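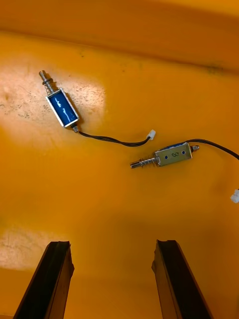 Two small solenoids in an orange tray, Flarkside open day, 16 June 2018

I have known the name Uvel for a long time, because it was printed on a box in my father's workshop, but I never thought one could go and visit. Then a neighbor gave me a leaflet for the open day at their works in Flarkside, and I took the early bus from Arnport. The trip is 40 minutes and the bus stops almost in front of the gate. For those who come by car, the parking is behind the building and it was already full when I arrived.

At the entrance they gave us a paper badge and a pair of safety glasses. The glasses were too big for me and I held them with one hand for most of the morning. We were divided into groups of 10, and our guide was Karabo Botha, who has worked in the assembly hall for many years and now also trains the new people. She spoke slowly and clearly, and I was thankful for this, as the hall was louder than I expected.

Uvel makes small electric parts that push, pull or lock something. You find such parts in vending machines, in door locks and in the drawers of cash registers. Most visitors in our group did not know the word solenoid before. Karabo explained it at the first table: there is a coil of wire, and when current goes through the coil, it pulls a metal rod, called the plunger. When the current stops, a spring brings the plunger back. I studied something near to this in school, but I had only seen it as a drawing with arrows.

The first stop was coil winding. The wire is very thin, and on the reel it looks more like hair than metal. The winding machine turns so fast that the eye cannot follow it, and then it stops all at once and the operator takes off the finished coil. A boy in our group asked what happens if the wire breaks. The operator answered that the coil goes in the scrap box and one starts again. She showed us this scrap box, and the boy was allowed to take one coil home. His mother did not look so happy about it, as he began to unwind it immediately.

After winding, the coil gets its wrapping. On the small push-pull type the wrapping is blue and glossy, and it reflects the ceiling lamps like a candy paper. I asked if the color has a meaning. Karabo said that at Uvel it only helps the packers to tell one series from another, and that before it was yellow, until the supplier of the yellow one closed.

Then comes the part of the work that I liked the most, the assembly by hand. The coil sits inside a silver metal frame, open on the sides, so you can still see the blue. The plunger goes in at one end. It is a silver cylinder with a rounded tip, and near the tip there is a small collar. The spring is put around the plunger, between the collar and the frame. The worker at this bench did it with a pair of tweezers and her thumb, and she could talk to us at the same time. When we tried, with practice parts, it was another story. My first spring jumped over the table and was found under the shoe of a gentleman from Matlala. With the second one I managed, but the worker looked at it and politely took it apart again.

I should say that pressing the plunger with a finger is a strangely pleasant thing. It goes in, it comes back, and one wants to do it again. There was a bowl with old samples for this purpose at the end of the bench, and the adults stayed there longer than the children.

The wire lead is also made in the same hall. It is a black twisted lead, quite short, and it ends in a white plastic plug. I was surprised that Karabo spent more time on the plug than on the coil. She told us that in her years in the repair section the coil was rarely the problem - it was nearly always the plug, pushed in the wrong way or pulled out by the wire. So please, she said, if you ever open your coffee machine, hold the plug and leave the wire alone. I wrote this down.

The testing corner was next. Each piece is connected for a moment and one hears a click. With one solenoid it is a small sound, but on the life test bench many of them work together and it sounds like rain on a metal roof. The samples there do 1,000 strokes, then they are looked at with a magnifier, and then they continue. We could connect one by ourselves to a low voltage supply and hold a paper clip near it. The clip did not move much, and I understood then that the strong pull is inside the coil and very little of it comes outside.

What I will remember also is the trays. Flarkside uses colored trays for the parts, and the orange ones are for this small series. They are not beautiful objects. The bottom is full of scuffs and scratches and tiny dark specks, and in strong light you see every one of them. But I found it nice to see a thing that is really used, after so many clean pictures in the leaflet. I asked if one can buy a tray. One cannot.

The tour finished in the canteen, where there was coffee, sweet bread and a table with old catalogs. The oldest one had drawings made by hand, very exact, with all measures written in small letters. I looked for the part from my father's box and I believe I found it, though the page had a stain just over the number. A retired engineer sitting there said that this model was made until the move to the new hall, and that it was heavier than it needed to be.

Some practical points for those who want to go next time. The visit is free, but you must sign up, and the list opens in April. The full tour takes 2 hours and you are standing nearly all of it, so wear good shoes. Photos are allowed in the assembly hall and in the canteen, but not at the winding machines. Small children can come, but the spring bench is better from school age. The last bus back to Arnport leaves early in the evening, and the driver does not wait.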